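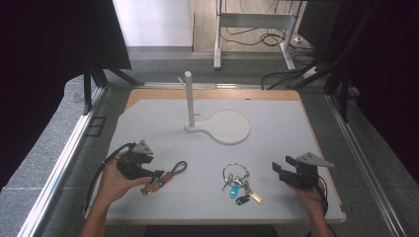
Notes from the open day at Mener, typed up on the train so excuse the spelling. November, filthy weather, got there just after ten. Went with Deepika Panicker, who wanted to see the hallway stuff for the flats. I wanted the key stands. Everyone loses keys. 1727 lost key call-outs last year across our blocks, I had the figure in my coat pocket all day and didn't get to use it once.

Parking awful. Go round the back past Esquivel, the tile place, and there's space.

## Downstairs

Mostly shelving and coat hooks. Hotarden had the big stand by the door, all painted steel, nice but heavy. Deepika liked the umbrella trays. £23 each, less if you take 400, which we are never going to do. Coffee good. Biscuits gone by eleven.

Emiliano Contreras did the talk on small stuff for entrances. Quick, a bit mumbly, but he's lived with these things and it shows. His main point was that people drop keys on whatever is flat, so put the hook over the flat bit and they might look up. Half the room wrote that down. So did I.

Also he hates bowls. Went on about bowls for a good ten minutes. Keys at the bottom, post on top, then a glove, then you're late for work.

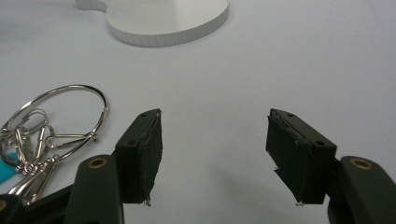

Does a little key stand need screwing down?

Depends what you hang on it. For one or two sets a wide base is enough, says Emiliano, but if it lives on a narrow shelf by a busy door use sticky pads underneath. Don't drill a rented shelf. (We'd be the ones filling the hole.)

## Upstairs

Small room, quieter, should of gone there first. Gomow samples along one wall, cork boards and letter racks. Picked up a price list, 119 lines on it and no page numbers. Deepika has it now.
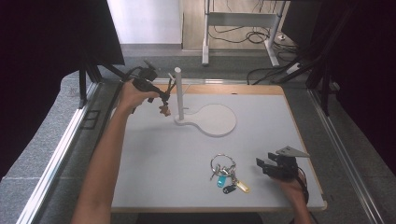 My own problem is the shelf in block C, by the post boxes. Narrow, always covered in junk mail, and the spare sets end up under it all. A white pole on a flat base, with one thin rod coming off near the top, would do for the set we use every day. The base spreads out to one side into a round disc, so there'd be a spot to park a fob or a note. Big bunches I'm less sure of. The set on the board had several metal keys on a large split ring plus a teal-blue tag, a black fob and a yellow tag, and ours are worse than that. Might split them. Coloured tags are a good idea anyway, ours all say "SPARE" in the same biro.

Asked about buying two to try. They'll email. Asked about a darker colour as well, white will be grubby in a week in block C. No answer on that yet.

Left at half three. Deepika ordered the umbrella trays after all, just the six. Need to measure the shelf before I ring them, depth and hieght both, and get the junk mail off it first.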